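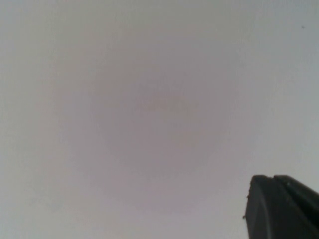

Session 4: Pale greys, and why they misbehave

Vornesstead Evening Decorating Course
Handout, 2020-11-25

Bring your swatch cards from last time, please, and a pencil. I've got spare cards but I'm down to the last few, so have a rummage at home first.

We're on pale greys this week, which I know sounds dull after the greens, but I think they're the hardest colours in the whole tin cupboard. Look at the picture on the front of the handout for a minute before you read on. Most people would call it grey and leave it there. Now look at the left side and then up towards the top right. The left leans pink, only a touch, and the top right goes off towards blue. Then there's that soft mauve patch near the middle, with no edge you could draw round (I've tried!). So if I asked you to match "the grey", which one would you match?

Warm and cool

Every pale grey has a bit of something else in it. Pink, blue, green, yellow, sometimes a brown you'd never spot until you put it next to a blue one. We call that the undertone. On a tiny swatch you can hardly see it, and on a whole bedroom wall you can see nothing else, as I found out in my own back bedroom with a tin of Hitov Ash that went completely lilac after tea.

The easiest way to find an undertone is to hold your card against plain white printer paper. Do it by the window, then do it again under the ceiling light. Write down what you see both times, even if it's just "pinkish" or "a bit like porridge". I like porridge as a colour word, it's very exact once you get used to it.

Soft edges

Go back to the mauve patch. It fades out so slowly that the top of it is really hard to find, while the bottom is a bit easier. A soft patch like that can fool you when you're choosing a colour, so don't pick one spot and trust it. Take at least three places, well apart, and make a separate note for each.

Specks

There's also one tiny dark speck, high up near the right edge. Once you've seen it you can't stop looking at it, which is annoying but useful to know. On very pale colours the smallest mark pulls the eye. Wipe down before you paint, use a clean roller, and pick the bits out of your tray with a cocktail stick. I'd sooner spend ten minutes doing that than sand a dried crumb out of the second coat.

To try at home

Paint two A4 sheets, one from the Kocabaş pinky grey pot and one from the Zarkomum blue grey pot. Two coats each, and let the first one dry properly.

Stick them up side by side on a white door. Look at them morning and evening for a couple of days and jot down which one changes more.

Then swap them over and look again. Mine looked like different paint!

Sheets back to me by the first session in December, names on the back in pencil. Felt tip comes through.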